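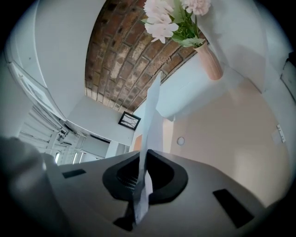 Tirnon Completes Repair of Brick Vaults at Helmy House

3/12/21 – Tirnon, a contractor for masonry and lime plaster, has completed the repair of the brick vaulted ceilings at Helmy House. The work covered 4 rooms with a combined floor area of 3490 square feet. The rooms will be let as furnished studios from October.

The vaults had been coated with cement paint in earlier decades. Tirnon removed the coating by hand and left the remaining whitewash on the brick face where it was sound. Open joints were raked out and repointed in lime mortar. A total of 856 bricks were replaced with reclaimed units matched for size and color. Older mortar lines were left as found if they passed a probe test.

Walls next to the vaults were finished in white plaster. No fixings were made into the brick.

"The load path runs through the springing line, so the repointing began there and moved up to the crown," said Malcolm Clegg, site manager at Tirnon. "Each bay was left to cure before the next was opened."

Furnishing of the rooms was handled by Dastia under a separate contract. Laimutė Bite of Dastia specified small framed pictures and cut flowers in place of large wall pieces.

The vaults will be inspected every 2 years.

Media contact: Tia Bunting, Tirnon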